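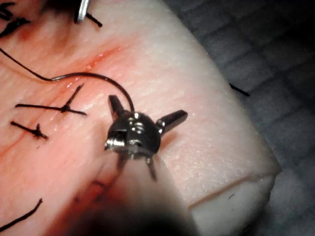 Care of Bottles, Glassware and Small Kegs at Home

Household Guidance Sheet, Daritz Consumer Kitchen Service
Revised August 6, 2020

The following guidance is issued for households that buy, store or bottle beer in modest quantities. It covers storage, the washing of glasses, the reuse of bottles and the cleaning of small taps. It does not cover brewing itself, which is treated in a separate sheet.

Storing unopened beer

Bottles and cans should be kept in a dark cupboard or cellar at a steady temperature. A shelf above the stove or beside a dishwasher is unsuitable. Brown glass gives better protection from light than green or clear glass, but no bottle should be left on a windowsill.

Stand bottles upright. Sediment in bottle-conditioned beer will then settle on the base, and the cap stays clear of the liquid. Corked bottles intended for long keeping are the subject of some disagreement; this service recommends upright storage for any bottle that will be opened within the year.

Pale, hop-forward beers should be bought in small amounts and drunk soon. Strong dark ales and many sour beers keep longer. Write the date of purchase on a strip of masking tape and place it on the shoulder of the bottle, where it can be read without lifting the bottle from the shelf.

Washing glasses

Beer glasses should be washed separately from greasy dishes. A film of fat too thin to see will flatten the head within moments of pouring.

Use hot water, a small amount of unscented liquid soap and a brush kept for glasses only. Rinse twice in clean cool water. Set the glasses upside down on an open rack so that air can reach the inside; a folded towel holds moisture at the rim and may leave lint and a stale smell.

To test a glass, wet the inside and pour the water away. Water should run off in an even sheet. Where drops cling to one area, wash again with a spoonful of baking soda in place of soap.

Cloudy marks left by hard water can be removed with white vinegar. Soak for 2 hours, rub with a soft cloth and rinse well. Glasses with a gold rim or printed design should not be soaked.

Removing labels from bottles

Fill a deep sink or bucket with hot water and add half a cup of washing soda. Wear rubber gloves. Submerge the bottles fully and leave them overnight. Most paper labels will slide off by morning, and remaining glue may be taken off with a plastic scraper. Foil and plastic labels are slower – a hair dryer held close to the label for a minute will usually soften the adhesive.

Check each bottle before it is put aside for refilling. Any bottle with a chip at the lip, a crack or deep scratches should go to recycling. Twist-off bottles do not seal reliably with a hand capper. Thin glass should never be used for lively beers.

Sanitizing before filling

Cleaning and sanitizing are separate steps, and the first must be complete before the second is begun. Sanitizer does not work through dirt.

Follow the maker's directions for strength and contact time. Do not mix products, and never combine bleach with vinegar or any other acid. Drain bottles upside down and fill them promptly.

Small kegs and taps

A picnic tap or countertop tap should be taken apart after every keg. Lay the parts on a white cloth in the order in which they were removed. Soak them in warm cleaning solution, brush the inside of the spout and rinse until the water has no smell or slippery feel.

Flexible beer line should be flushed every two weeks while in use. Line that has become stained, stiff or sour-smelling should be replaced. Confirm that all gas pressure has been released before loosening any fitting.

Spills and odors

Fresh beer on carpet should be blotted with a dry cloth and then with cool water. Rubbing will spread the stain. On finished wood, wipe with a damp cloth and dry at once. A refrigerator that smells of beer should be emptied and its shelves washed with baking soda and warm water, with attention to the door seal and the drip tray.

Questions on this sheet may be addressed in writing to Asmaa El-Sayed, Household Guidance, Daritz Consumer Kitchen Service. The sheet on brewing equipment was last reissued in March.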